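Sorting a Mixed Lot of Push-Button Switches

If you have ever bought a job lot of control gear, or inherited the bottom drawer of somebody's workshop, you'll know the feeling of tipping it all out and wondering where on earth to start. I've done it more times than I should admit (my husband has stopped asking what's in the boxes), and over the years I've settled into a way of sorting push buttons that keeps me cheerful and gets the lot put away before tea.

This page covers the ordinary panel-mount sort, with a coloured cap at the front and a contact body behind. The same steps will do for selector switches and pilot lamps if you have those mixed in as well.

What you'll need

A clear, well-lit surface with a bit of length to it
Shallow trays or ice cream tubs, one for each colour
A multimeter with a continuity setting
A soft brush and a dry cloth
Masking tape and a marker
A notebook, or the back of an envelope if you're like me

Step 1: Spread them out

Tip out a small batch, never the whole box. Buttons are round and love to roll, so a surface with a raised edge is a real help. Give every piece some space around it so you can pick it up without knocking its neighbour. It doesn't matter which way up they land, as you'll be handling each one anyway.

Pull out anything that isn't a push button while you're there. There are nearly always a few boxy modules in the mix, and they want a tub of their own.
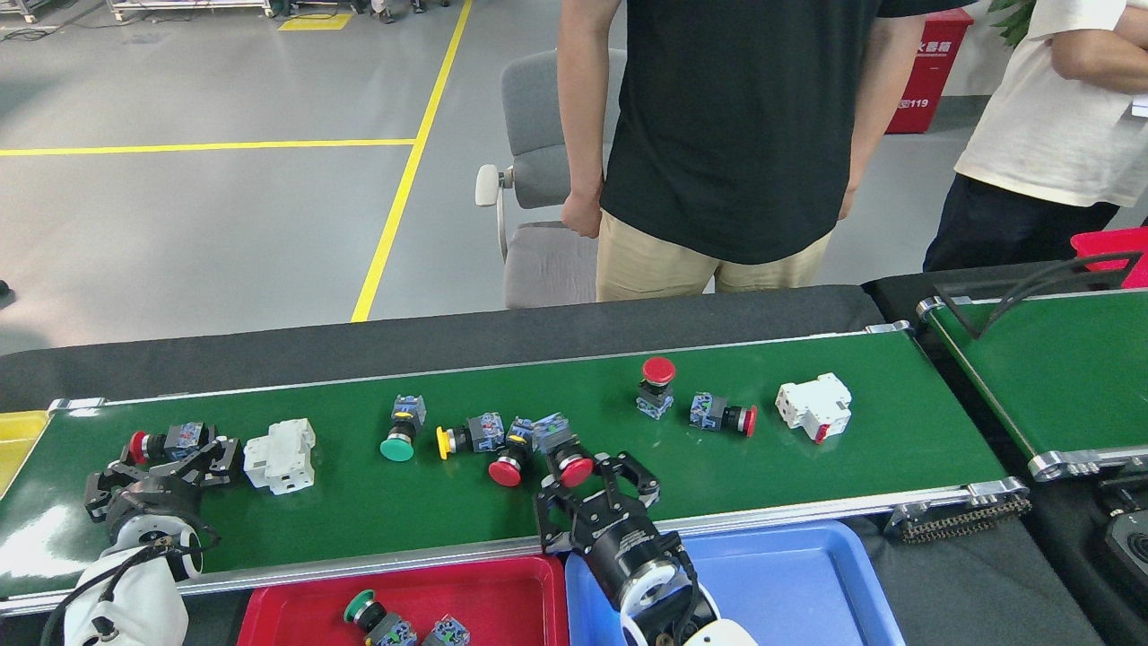

Red, green and yellow caps spread along the belt, with white switch modules in among them.

Step 2: Sort by cap colour

Go by the cap and ignore the body for now. I do the reds first because there are always more of them, then green, then yellow, then whatever odds and ends are left. Please don't assume you know what a button did in its last job from the colour alone. Red is usually stop and green is usually start, but I've met some very creative wiring.

Step 3: Split the reds by shape

Mushroom heads are the wide ones, made to be hit with the palm of your hand, and they should never share a tub with the smaller flat caps. Once they're apart, try each mushroom head to see if it springs straight back or stays down. The ones that stay down will need a twist or a pull to release. Mark the tape on the tub "latching" or "momentary" and you'll thank yourself in May when you want one in a hurry.

Step 4: Clean and look them over

Brush the dust from around the cap and wipe down the body. Look for cracked plastic, bent terminals and any browning near the screws. Anything browned goes in the bin, however nice the cap looks. I used to save the caps as spares until I had 300 of them and hadn't used a single one.

Step 5: Test the contacts

Set your meter to continuity and put a probe on each terminal of the pair. A normally open contact should stay quiet until you press, and a normally closed one should beep until you press. Work each button 5 times and listen for any that crackle or drop out. My friend Teresa Mac Suibhne does this with the radio off and the door shut, and I've come around to her way of thinking - the faint ones are easy to miss.

Never test a switch that's still wired to a supply. If you're taking them out of an old panel yourself, have it isolated by someone qualified first.

Step 6: Label and put away

Write the colour, the action and the contact type on each tub. I also give every tub a number that matches a line in my notebook, so the latching reds are 1382 and will be forever, even though I've long forgotten why I started so high.

Keep the modules on a separate shelf and sort them by whatever is printed on them. If the printing has worn off, set them aside until you can compare them with a known part.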